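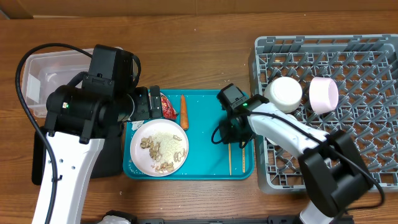
Snacks on the teal tray, with a clear storage container behind.

How to Wash a Soccer Jersey Without Ruining the Numbers

Printed names and numbers are the first thing to go on a replica shirt. Most of the damage comes from heat and rubbing. These steps work for polyester shirts with heat-pressed or stitched lettering.

What you need
A mild liquid detergent
White vinegar
A soft toothbrush
A mesh wash bag

Step 1. Read the care label
It is usually sewn into the left side seam. If it says hand wash only, skip to the last section.

Step 2. Treat the stains
Rinse mud and grass from the back of the fabric with cold water. Dab a little detergent on what is left and work it in with the toothbrush. Stay off the lettering. Leave it for 25 minutes.

Step 3. Deal with the smell
Soak the shirt in a sink of cold water with a cup of vinegar for half an hour. Shirts worn by goalkeepers may need it twice, especially under the arms.

Step 4. Wash
Turn the shirt inside out, close any buttons at the collar and put it in the mesh bag. Use the gentle cycle, cold, with a low spin. Don't add fabric softener or bleach. Keep jeans and anything with a zipper out of the load.

Step 5. Dry
Lay it flat on a towel or hang it in the shade. Never put it in the dryer. If the back is creased, iron it inside out on the lowest setting with a cloth over it, and go around the numbers.

Washing by hand
Fill a sink with cold water and a teaspoon of detergent. Move the shirt around for a few minutes, rinse until the water runs clear and press the water out. Don't wring it.

Peeling numbers
Gwilym Trevor presses shirts for the Bellis youth teams and re-fixes a lifted edge with baking parchment and a warm iron, 16 seconds at a time. Let it cool completely before you touch it. Cracked print can't be fixed this way and has to be replaced.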